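Filed under: Tutorials > Manipulation > Data & Policies

How to check a grasp policy before you believe its success rate

By Wendelin Leitner

Every few months someone sends me a manipulation policy with a number attached. The last one was 97 per cent. I've stopped asking how they got the number and started asking to see the log, which is usually where the conversation gets shorter.

What follows is the routine I use on our two-arm setup. It takes an afternoon, it needs no special hardware, and it has lowered every success rate I've ever pointed it at, including my own. I run it with Bavon, our in-house log replayer, but any tool that can step through camera streams and joint states on one clock will do.

1. Fix the clocks first

Don't look at a single grasp until you've checked the timestamps. Our wrist cameras run at 30 frames per second and the joint states come in a good deal faster. The head camera claims 30 as well, and on a bad day delivers 29. That sounds like nothing. Over a long recording it drifts far enough that the gripper closes in the joint data well before it closes on video, and a policy trained on that will learn to be late.

Open the log, find a hard stop in the arm motion, and compare the frame where the picture stops moving with the row where the joint velocity drops to zero. Do it near the start and again near the end. If the gap has changed, resample before going any further. Don't trust the "synced" flag in the file header. All it tells you is that somebody ran the sync script.

2. Look at what the wrist camera gets

People love wrist cameras, and the sales pitch is that they see the contact. Sometimes they do. Quite often, at the moment you care about, one object fills most of the view and there's very little left to tell the network where anything else is.

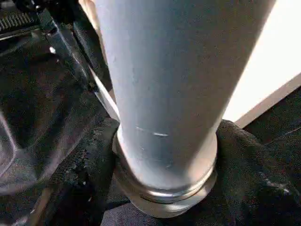

Step through the approach one frame at a time and write down the last frame in which you, a human with a coffee, could say where the gripper ought to go next. Then check which frame the policy commits on. If it commits later than you could, it's either using another camera or replaying a motion it has memorized. Both can work in a demo. Only one of them survives having the furniture moved.

A cheap test: feed the policy a frozen wrist image and leave the other inputs alone. If the success rate barely budges, your wrist camera is decoration. Zakden's default config failed this one on our bench, and I'd been defending that config for months.

3. Turn off the depth filter and look again

Pale, smooth parts on a pale background are hard on most depth pipelines, and so is anything glossy underneath. The usual fix is a hole-filling filter, and the usual result is a lovely smooth surface that doesn't exist. Plot the raw depth beside the filtered depth. Wherever they disagree by more than a finger's width, mark the region as unknown and make the planner treat it that way. You'll get more refused plans. Good. A refused plan costs you a few seconds.

4. Separate "closed" from "held"

This is where most of the inflated numbers come from. The stock success check in Jiverbridge looks at finger position: if the fingers stop short of fully closed, it counts a grasp. Fingers also stop short when they jam against an edge, or pinch a fold of whatever is covering the table.

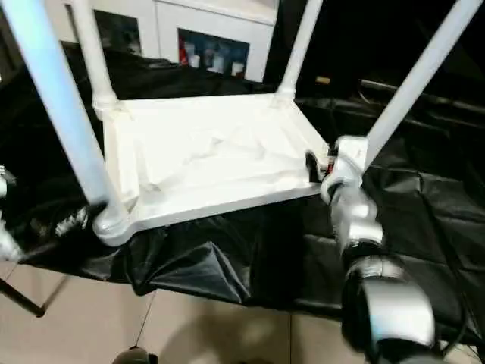
Write a stricter check. Mine asks for motor current above a threshold, finger position steady, and then a small test motion of the wrist with the current still up at the end of it. For two-arm work, run the check on each arm separately and log both results. A combined flag hides the runs in which one arm did everything and the other just hung about.

When I reran the stricter check over our 2,488 logged attempts, the ranking of our two best policies swapped. I'd already told people which one was better.

5. Move one thing at a time

Shift the object a little. Rerun. Rotate it. Rerun. Change the lights. Rerun. Yes, it's dull. The Triantafyllou script will randomize everything at once and hand you a single average, and I don't see what anyone is supposed to learn from that.

Keep the failures in the same folder as the successes, with the same naming. If they live somewhere else, they'll be left out of the next training set and out of the next slide deck too.

Known gaps: the current threshold in step 4 needs retuning whenever you change finger pads, and I haven't found a good way to automate step 2.

Last updated July 14, 2020

3 comments | 12 shares

Back to top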